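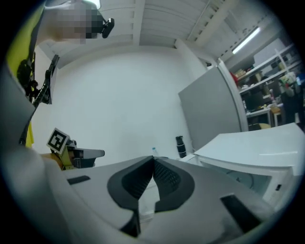
One of our customers wrote in to say she'd packed her whole kitchen in newspaper for years, and was there really any point in paying for plain paper when the news does the same job for free? Fair question! I used newspaper too, for a long time, and I still have a couple of pale mugs with a gray smudge on the bottom that no amount of scrubbing seems to shift. So yes, I think there's a point, and the rest of this page is me going on about it.

Shop Packing Storage Shelf Liners Delivery Contact

Kitchen > Packing and Storing > Restow Dish Pack

Restow Dish Pack

The Restow is the dish box I sell the most of, and it's the one I use at home for the dishes we only bring out at the holidays. You get a double-wall carton, a set of slot-together cardboard dividers, and a thick stack of plain white paper, all folded flat so it slides behind a door until you need it. It costs $39, paper included.

I started stocking it after trying the Mocanu box, which is a perfectly decent box with one thing about it that drove me up the wall. The dividers are all one height. That's great if you own nothing but tumblers. I own short cups, tall mugs, a gravy boat and two egg cups shaped like hens, and everything short just rattled around at the bottom with a fistful of paper on top. The Restow dividers come in two heights, and you can leave out any piece you don't want, so the gravy boat gets a double-wide spot and everybody's happy.

What's in the pack

- One double-wall carton with hand holes on the short sides
- Tall dividers and short dividers, enough for two layers
- One flat cardboard pad to go between the layers
- Plain white paper, 27 inches on the long side
- A strip of stick-on labels (I'd throw these out and use a marker, they peel)

It holds up to 28 ordinary coffee cups over the two layers. Big latte mugs are another matter, and if yours are the wide soup-bowl kind you'll want to pull every other divider and accept that you're getting a lot fewer in.

A word about the paper

People always want to talk about the box, and I always want to talk about the paper. It's unprinted, so there's no ink to come off on anything, and it has enough body that it crumples and stays crumpled. Tissue goes flat on you. Bubble wrap works well for a move, but I don't love it for long storage in a warm attic - I've had it leave little circles on a glazed plate, and that was a plate I liked.

If you've got cups with ribs or fluting or any kind of raised pattern, use the paper generously. Wrap the cup once with the sheet laid diagonally, tuck the corners down inside, then roll it in a second sheet. The ridges are what touch the neighboring cup first, and a thin layer will wear through at exactly those spots if the box spends an afternoon in the back of a truck. Handles get a twist of paper poked through the loop before you wrap. It takes a bit longer and your kitchen floor will look like a gift shop exploded, but the paper can be smoothed out and used again (I've got sheets on their fourth or fifth trip).

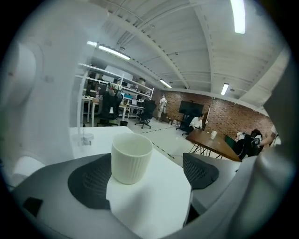
How I pack one

Tape the bottom of the carton along the seam and then once across. Crumple a good layer of paper into the base, deep enough that you can press on it and feel it push back. Short dividers go in first. Cups go in rim down, heaviest ones in this bottom layer, and each one should need a tiny nudge to seat. If it drops straight in, add paper.

Then the flat pad, then the tall dividers, then your mugs and glasses. Fill the top with more crumpled paper until the flaps just want to lift. Now close it and give it a gentle shake. If you hear anything at all, open it up and find out who's talking.

Plates don't belong in the dividers, by the way. Stand them on edge along one side with the dividers removed, or get the flat Soser sleeves, which fit the same carton and are listed on their own page.

How it compares

The Larner tote is the one I get asked about most. It's a zippered fabric case with padded walls, very nice looking, and for a shelf in a hall closet I'd probably pick it over cardboard. I wouldn't put it on a moving truck with anything on top of it. The Restow stacks, and the Larner really doesn't want to.

Delivery and returns

Packs ship flat. Unused ones can come back to me if the dividers haven't been punched out. Extra paper and spare dividers can be added to any order from the Packing page, and if you only need the short dividers, send me a note and I'll split a set for you.

Page updated 2024-09-01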